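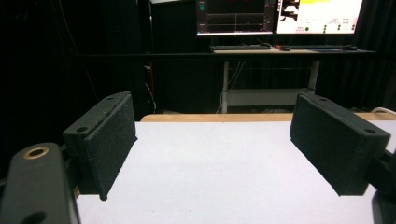 Par Hülya Gökçe, avec Elif Naz Kılıçarslan (données). Mise à jour : janvier

Revue de presse Asie-Pacifique de Worlow : questions fréquentes

Quelles sources sont dépouillées ?
La liste comprend 205 titres, en accès libre ou sur abonnement. Les agences officielles sont signalées par la mention « OF ».

À quelle heure part l'envoi ?
À 6 h 30, heure de Paris. Les articles publiés après 5 h sont reportés au numéro suivant.

Comment sont classés les articles ?
Par pays, puis par rubrique : défense, énergie, commerce, infrastructures. Un contrat d'armement conclu entre deux pays est classé chez l'acheteur, avec renvoi chez le vendeur.

Quelle est la longueur des résumés ?
600 signes au maximum, espaces comprises. Le titre d'origine est conservé, suivi de sa traduction.

Les montants sont-ils convertis ?
Non. Ils restent dans la devise de la source. Les puissances électriques sont données en mégawatts jusqu'à 1000, en gigawatts au-delà.

Combien de temps les numéros restent-ils en ligne ?
14 mois. Les numéros antérieurs sont transférés dans la base Predby, consultable avec le même identifiant.

Comment signaler une erreur ?
Écrire à Melahat Çınar, secrétariat de rédaction, en indiquant le numéro et le rang de l'article. Les rectificatifs paraissent en tête de rubrique.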